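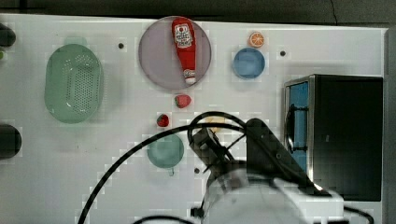

Llevo todo el verano dándole vueltas a las normas de seguridad para robots colaborativos y por fin me siento a escribir sobre ellas, que ya era hora. Me refiero sobre todo a la ISO 10218 y a la especificación técnica que la acompaña, la TS 15066, esos documentos que todo el mundo cita y que tan poca gente abre (¡yo tardé años!). Lo primero que me gustó al leerlas con calma es que no certifican un brazo como «seguro» y ya está: lo que se evalúa es la aplicación entera, con su pinza, su pieza, su mesa y la persona que anda cerca. Y la mesa importa muchísimo. Un cable negro que hace un arco amplio y pasa por encima de un cuenco es, para quien evalúa riesgos, un punto que hay que apuntar, aunque en el cuenco no se cocine nada y al lado haya un par de fresas y un bote de kétchup encima de un plato.

Empiezo por los cables, entonces. En Jodura, donde trabajo tres días a la semana, tenemos una hoja de revisión que redactó Felicja Kubiak y que yo he ido llenando de tachones. El primer punto dice: «Recorrido del cable comprobado en toda la zona de trabajo». En toda, con el brazo estirado, plegado y girado. Un cable que queda bien en la postura de reposo puede engancharse en cuanto la muñeca da media vuelta, y si engancha algo con borde o con asa lo arrastra consigo. Lo bonito es que se comprueba en un momento, moviendo el brazo a mano o a velocidad muy baja antes de lanzar nada.

El segundo punto es la velocidad. Para el modo manual reducido la norma pone un tope de 250 mm/s en el extremo de la herramienta, y a mucha gente le parece una tortuga. A mí me encanta. A esa velocidad ves lo que hace el robot, te da tiempo a pensar y a soltar el mando, y aprendes un montón sobre tus propias trayectorias. En agosto repetimos una tanda de 600 movimientos de coger y dejar, todos a velocidad reducida, y salieron tres puntos de paso que pedían a gritos una corrección. Con las prisas no los habría visto en la vida.

Luego está la pinza, que es mi tema favorito y con el que aburro a cualquiera. Se habla de la fuerza del brazo, de los límites de contacto, de los valores por zonas del cuerpo… y después se monta en la punta una herramienta con aristas. Los límites de presión existen justamente por eso: la misma fuerza repartida en una superficie amplia o concentrada en una esquina son dos mundos. Si los dedos son angulosos hay que contarlos en la evaluación tal como son, con su geometría real, y si se cambian los dedos se vuelve a evaluar. Zdzisław Wróbel, que me enseñó casi todo lo que sé de esto cuando coincidimos en Revar, pegaba una etiqueta con la fecha de la última evaluación en la propia herramienta. Dedos nuevos, etiqueta nueva. Se lo he copiado tal cual.

Otra costumbre que defiendo con entusiasmo — y aquí ya me salgo de la norma y entro en la buena práctica — es dejar por escrito qué objetos forman parte de la tarea. Una lista corta, con su peso y por dónde se agarran. Da igual que sean piezas de taller o cacharritos de cocina de juguete. Lo que no está en la lista se retira de la mesa antes de arrancar, o se añade y se firma. Parece burocracia, ya lo sé, pero cuando seis semanas después alguien pregunta por qué la pinza cierra a 40 newtons, la respuesta está en un papel y no en la memoria de quien se fue de vacaciones.

También hay cosas que me sacan un poco de quicio. El precio, por ejemplo: comprar el juego completo de documentos duele, y para un taller pequeño duele más. En Bielecka, donde doy un curso corto, los consultamos en la biblioteca técnica y cada cual toma sus notas a mano. Y el lenguaje, claro. Hay párrafos que he leído diez veces con un café al lado y sigo sin estar segura de si el «debería» obliga a algo o solo lo recomienda (en teoría recomienda, en las auditorías ya veremos).

Me queda pendiente hablar de la parada de emergencia y de dónde se pone el pulsador, que da para otra entrada entera. Felicja lo quiere al alcance de cualquiera que esté junto a la mesa, yo además quiero uno en la puerta, y todavía no nos hemos puesto de acuerdo. Si tenéis hojas de revisión propias, mandádmelas, que las leo todas con muchísimo gusto.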